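Does the label change what people drink?
Final report, Consumer Behavior project
Shafiq Wickramasinghe and Abrehet Tamiru
Handed in 13th August

Background

Started from an argument over lunch. Abrehet said people pay for the label, Shafiq said they can taste the difference. So we picked bottled water against tap, since everyone on campus has an opinion and it's cheap to buy.

Most of the reading we did agreed on one thing, expectation matters a lot. If a drink looks expensive people rate it higher. Less clear if that still works with water, where there's not much taste to begin with. That was our question.

What we used

Two made up brands. Grusano got a dark label with thin gold lettering and a mountain. Plokow got a plain white label, block letters, looks like it comes from a discount store. Both were filled from the same tap in the Derese building, same morning, same fridge. Third cup was just called tap water, also from that tap. So all three the same water, the tasters weren't told until after.

30 people took part. Mostly first years, a few staff. Everyone got three small cups with the bottle (or a jug, for the tap) standing behind it. Order was shuffled by drawing cards. They filled in a sheet: freshness, aftertaste, how much they'd pay. Then one open question, describe the taste in your own words.

Problems

The fridge. The Plokow bottles stood at the back and came out colder for the first group, we only noticed when someone said it hurt her teeth. After that we took everything out early and let it stand. We kept the first group in but marked their sheets.

Also the labels. Printed on ordinary paper, the gold ran when it got wet. Reprinted them and put clear tape over, looked a bit home made but people seemed to beleive it.

Results

Grusano won on freshness. 16 people put it first, the rest were split between the other two or gave a tie. Aftertaste was a mess, no pattern we could find. Price was the strongest one, hardly anyone would pay for Plokow and a lot of the same people would pay for Grusano even when they'd scored the two the same on taste.

Best part was the open answers. Grusano was "soft", "clean", "like melted snow". Plokow was "flat" and, from one person, "plastic". The tap water got "chlorine" several times. Same tap!

When we told them afterward most laughed. A couple were annoyed and wanted to see the tap. One insisted we had mixed up the cups, we checked the card order with him and we hadn't.

What we'd change

More people, and not only from our own building. A blind round with no bottles at all, so there is something to compare with. We planned one but ran out of time. Maybe a different bottle shape too, we only changed the label so we can't say anything about shape or cap color. And ask how thirsty people are before, the group that came from the gym liked everything.

Should of written the sheet questions more carefully. "Fresh" got read as cold by some and as clean by others, so the freshness score is really two things in one. Abrehet went back through the open answers to sort it out but it wasn't possible for most of them.

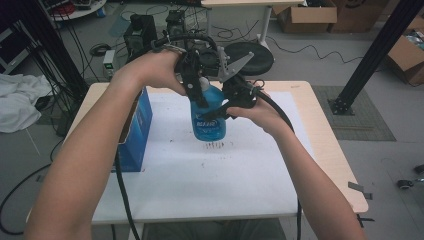
The sorted answers are in the appendix with the names taken out, same order as the score sheets. First group is the ones marked with a star.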